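Handheld Demonstration Practice: Progress Report to the Utetti Program Office
Reporting period ending September
Prepared by the Atcombe site team

1. Status against plan

The period had two deliverables: a revised code of practice for recording household tasks with hand-held grippers, and a trial of that code on textile handling. The code is at draft 5 and has been in use at Atcombe since the middle of the period. The trial is under way. Terham received the same draft but has not yet recorded against it, as its second pair of grippers was still with the workshop at the time of writing.

Spending is within the approved budget. No change to scope is requested.

2. Changes to the code of practice

Draft 4 treated each gripper as a separate recording with its own start and stop. This caused trouble wherever both hands worked on one object, and the two files had to be matched by hand. Draft 5 defines the pair as one unit. Both recordings start before either gripper touches the object and end after both have let go. A take in which either file is missing is rejected whole.

The rule on room preparation has also been rewritten. Draft 4 asked operators to clear the room of everything not needed for the task. Reviewers at Terham objected that policies trained on cleared rooms perform poorly in furnished ones, and we accept the point. Draft 5 permits normal household contents provided that:

- no person's face, mail, screen or document is readable in view;
- the floor between the operator and the appliance is clear enough to stand and turn;
- nothing is moved between takes in the same batch, apart from the task object.

Labels on appliances and their interiors may stay. Where printed text is visible it is logged by language only.

3. Textile handling trial

The trial covers loading, unloading and folding, with the Zapata task sheet as the basis. The target is 400 accepted takes across all three tasks. Unloading was scheduled first.

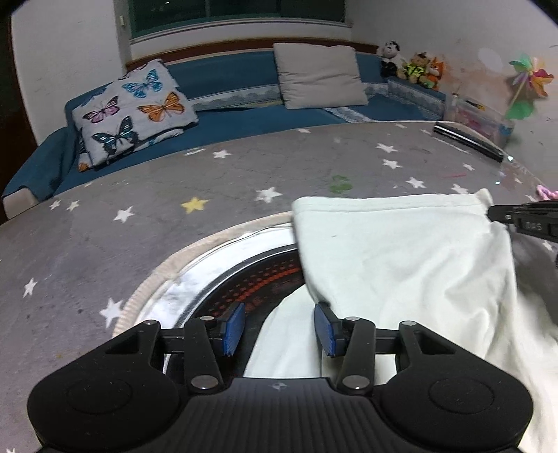
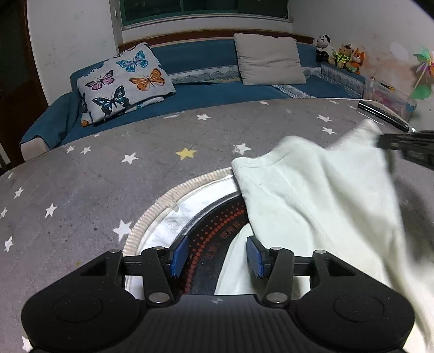 Cloth is the hardest case for the contact rules, and most of the discussion in this period concerned it. A rigid object is either held or it is not, and an annotator can mark the change to within a few frames. Fabric can lie against a finger without being gripped, and the mark then depends on who is watching. Both views above have the white cloth over the right side, and in the second of them the other gripper has the fabric pinched up while the near pair of blue fingers stands open. Under draft 5 the first gripper is logged as "free" and the second as "holding" at such a moment, whatever the cloth happens to be touching. Draft 4 had a third state, "resting," which annotators applied so unevenly that it has been withdrawn.

A related rule concerns crossing. The second gripper may enter the view of the first, and on this task it has to. It must not pass between the first camera and its own fingertips. Takes that break this rule are kept but flagged, and are left out of the count toward the target until a reviewer has looked at them.

4. Annotation agreement

Two annotators now mark every tenth take independently. A start or end of contact counts as agreed when the marks fall within 8 frames of each other. Disputed marks go to a reviewer, whose decision is entered in the log with the clause number relied on. The log has already shown that clause 2, on what counts as first contact, needs a worked case for hanging fabric. One will be added to the next draft.

5. Open issues

Operator fatigue is not covered by the code. Atcombe limits sessions locally, but the limit should be the same at both sites. We propose to agree on a figure with Terham before its first session.

Folding has no agreed end state. The task sheet says "folded flat," and the annotators read this in different ways.

Rejected takes are currently stored together with accepted ones and separated only by a field in the index. They should be moved to their own directory before the first release to partners.

6. Next period

Complete unloading and begin loading at Atcombe. Start recording at Terham. Issue draft 6 with the contact case and the session limit, and circulate it to the program office for comment before either site adopts it.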